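Setting Up the Craft Table at Tellby

The Tellby workroom reopened to members in August, and the principal change concerns the long table. For several terms its surface had been marked by glue, cutting blades and hot tools, and it was no longer suitable for fabric or paper. I was asked to record the new arrangement on this blog for members who have not yet attended.

Prullstead Joinery quoted 867 dollars to refinish the tabletop. We elected instead to place a large white board over the wood, at a cost of 100 dollars — a considerable saving, and one that allows the board to be replaced when it becomes worn. Its matte finish is kind to the eyes under the evening lights, and pale thread remains the only material I find difficult to see against it.

Power has been the subject of longer discussion. Members are asked to keep the strip on the board, with its cable led away over the back edge of the table, and to leave the near side clear for work. Glue guns and irons are to be unplugged before the Friday group departs. 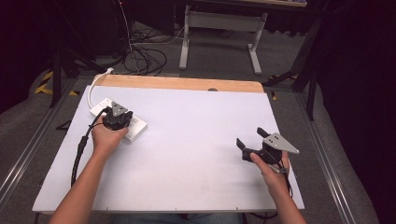
Brigitta Imhof wrote in response that she would prefer the strip fixed beneath the tabletop, as the Owusu Street room has done, so that the full width is available for quilting. Her proposal will be considered once the lease is renewed. In the meantime, quilters may book the second table, which has no board and no power.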